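She has run the bakery on Justside for 31 years and doesn't like to sit. We talked between batches, her on her feet the whole time.

"Rye is the one people come back for," she says. "White bread they can get anywhere." The starter came from her aunt in Senis – fed 2 times a day, even on holidays. Flour is another story. Prices jumped in February and she had to drop teh seeded rolls.
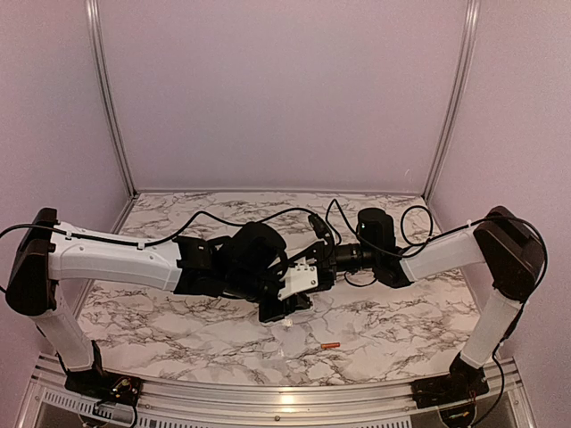 "I cried over those rolls, I really did." Almost 40 loaves go out before seven, most to regulars. Would she sell up? Long pause. A shrug.

"Somebody asked last year. I said come back when my knees quit." Then the timer, and shes off to the oven again.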